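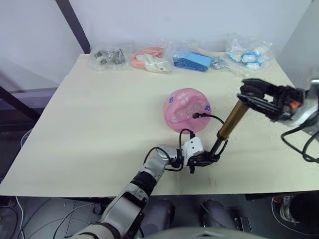 Does folding a rubber basketball flat ruin it?

Marianna Baran
2018-03-21

I'm sending my niece's pink rubber basketball, the one with the rockets and planets on it, along with a box of her other small stuff. The box is 24 inches long and I'd like to get the ball in flat. Every packing tip I find says to let the air out and fold it over. Fine, but they all seem copied from each other, and I doubt any of those people pumped the thing up again afterward. Does the fold leave a crease? Will it still bounce straight? The box will sit in a garage until she moves, 36 days by my count.
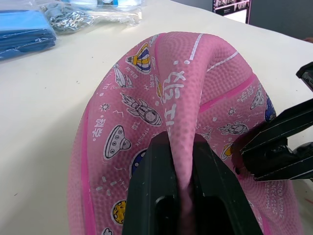

Pink rubber ball with the air let out, creased down the middle.

Rakitz

It's rubber, it'll be fine. Just pump it up.

Hoopsattic

I wouldn't be so sure. A cheap ball has a thin wall, and a hard crease left for weeks can weaken it. I put one away in January with a shoebox on top and it came back with a ridge that never quite went. Press the dent in gently – a bowl shape, with one half sitting inside the other – and don't put anything heavy on it. Keep the valve away from the bend. Wet the needle before you push it in, too. I use a Nendik hand pump, which is slow, but I don't trust the gauge on any of them anyway.

And look at what you're saving. If the box has room for it half full, leave some air in and stuff socks around it.

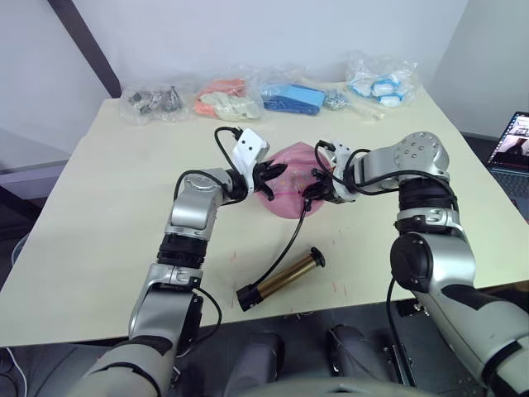
Skusta says a garage is the bigger worry, and that cold rubber should come indoors for a day before you add any air. Maybe. I've heard 27 versions of that rule and never seen one tested, but waiting a day costs nothing.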